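Kids in the Kitchen: Getting Small People to Cook With You
Speaker notes, Hoi-yan Cheung
Drornthorpe Family Evening, Friday, November 18, 2022

(Wait for the folding chairs to stop squeaking. Drink water. Slow down!)

Hello and welcome

Hi everybody, thanks for coming out on a cold night. I'm Hoi-yan, I teach the after-school cooking class here, and before that I cooked in a restaurant called Gulletti for five years, where the youngest person in the kitchen was 20 and I thought that was young. Then I had my own kids and found out what a slow lunch service really feels like.

Quick show of hands: who has cooked something with a child this week? Okay, and whose kitchen floor is still sticky? Same hands, great, you're my people.

So tonight is about the stretch between playing at cooking and really cooking. I'm going to go through pretend play first, then first jobs, then knives and heat (yes, we'll get there, I can see you worrying), and then picky eating if there's time. Stop me with questions whenever you like.

Start with pretend

I used to think of the play kitchen as the thing that kept my daughter busy while I did the real cooking. Then I started listening. She was telling her bear that the soup needed to sit a minute. She was saying "hot, behind you," which she got from me, and I got from Gulletti. She knew the whole order of things, get the pot, put stuff in, wait, share it out, way before she could reach the counter.

You don't need a big set for this. A pot and something with a door will get you a long way. If you only do one thing after tonight, sit down and be the customer. Order something. Send it back if you dare.

(Tell the story about the purple pizza. Keep it short, it ran way over in June.)

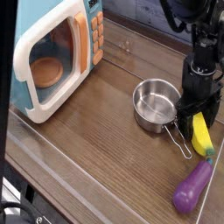 First real jobs

The jump from pretend to real is smaller than people expect, and the best first jobs are dull ones. Tearing lettuce. Washing potatoes. Pulling grapes off the stems, where you will lose some grapes along the way and that's fine. Mashing a banana with a fork is wonderful, I've never met a three-year-old who was bad at it.

What doesn't work so well is "come and help me make dinner." It's too big. Dinner has a hundred little parts and they want to do the one with the egg. So give them one job, with a bowl that is theirs, and when the job is done let them leave. They often stick around anyway.

I want to put in a word for the damp dish towel under the mixing bowl. Stops it from sliding. My friend Hoi-yan Kuo showed me that one (yes, two Hoi-yans, we get each other's mail) and I've been passing it off as my own ever since, so there, credit given.

Pick your moment, too. Tuesday at six with everybody starving is a terrible time to teach anyone to crack eggs. Saturday morning pancakes, much better. Nobody has to be anywhere and a bit of shell won't ruin your day.

Talking about heat

Okay, deep breath. Kids can learn about heat early if you talk about it all the time in the same boring words. In my class the rule is that we treat every pot like it's hot. I don't say "careful!" much because it makes them freeze or jump, and neither helps. I say what I want: hands behind your back, step to the blue line, let me move this.

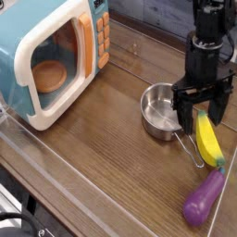

And then I tell them what I'm doing as I do it. I'm turning the handle in so I don't bump it. I'm opening the lid away from my face because the steam comes out first. You feel silly, like you're hosting a cooking show for one viewer who is eating a crayon, but it sinks in. You'll hear it come back at you in the bossiest little voice.

With the microwave at home, mine were allowed to press the buttons long before they were allowed to take anything out. Pressing buttons is the best part anyway! But the bowl coming out was my job, with a towel, and stirring and waiting before anybody tastes. We count to 20 out loud. I know some of you count higher, go right ahead.

Knives, briefly

(Pass around the wavy chopper and the dinner knife. NOT the paring knife.)

A plain table knife will go through a banana, a mushroom, a cooked carrot, soft cheese. Start there. Sit them down or get them high enough that their elbows are above the board, because reaching up with a knife is where it goes wrong. Teach the bear claw. Everybody do it now, come on, show me your claws. Beautiful.

Stay right next to them. Put your phone somewhere else, and I'm saying this to me as much as to you.

From play to plate

One thing I love is cooking the dinner they've already been playing. If the toy menu is soup, soup and more soup, then ask for the recipe and make it for real. My son's had peas, noodles and "yellow" in it. We went with corn. He ate two bowls and told his dad that it was his restaurant.

It goes in the other direction as well. After we make dumplings at the class, the little ones go off and make dumplings out of play dough for the rest of the week, and you can watch them getting better at the pinch. I count that as practice.
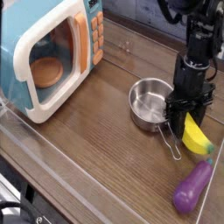 Toy microwave with the orange plate inside.

Picky eaters (skip if it's past eight)

I don't have a magic trick here. My older one lived on rice and cucumber for what felt like a whole year. What I noticed was that she would lick, sniff and poke things while she was cooking that she'd never let near her plate. So I quit asking her to taste. I'd ask "does this need anything?" and off she went with the spoon like a judge.

Some kids won't, and cooking together is still a nice hour. Please don't turn it into a deal where they owe you three bites.

Questions people usually ask

What about flour everywhere? Put the bowl on a baking sheet. It catches a lot.

Two kids, one stool? Two jobs at opposite ends of the counter, and swap when the first one yells.

Do I need special kid tools? A small whisk is nice. The rest you probably own.

Handouts are on the table by the door, with the pancake recipe on one side and the banana bread on the other. The banana bread has a typo, it's ONE teaspoon of baking soda. Grab a pen if you want to fix yours before you go.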